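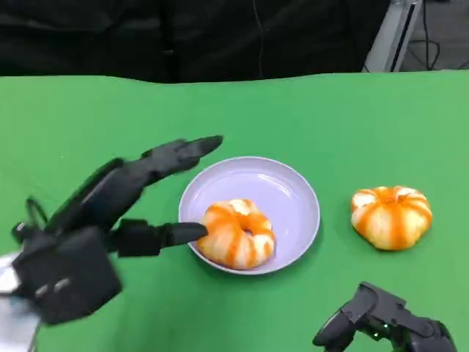

Where do the song lyrics go when you import an old album into Troria? They land in the Notes tab, all in one lump, and you'll have to move them over yourself.

I've done this for 2,931 songs now, so here's my routine:

1. Open the album and click Notes.
2. Copy the words for one song only.
3. Paste them into Lyrics, then add the songwriter (spell it the way the record sleeve does!).
4. Hit Save before you touch the next track.

Note: Lyrics stops at 3,000 characters. Long ballads need 2 entries.

Caution: Undo won't bring back a Notes tab you've cleared. I lost a whole folk album that way.

Related
Tagging cover versions
Sorting live albums by year
Printing a songbook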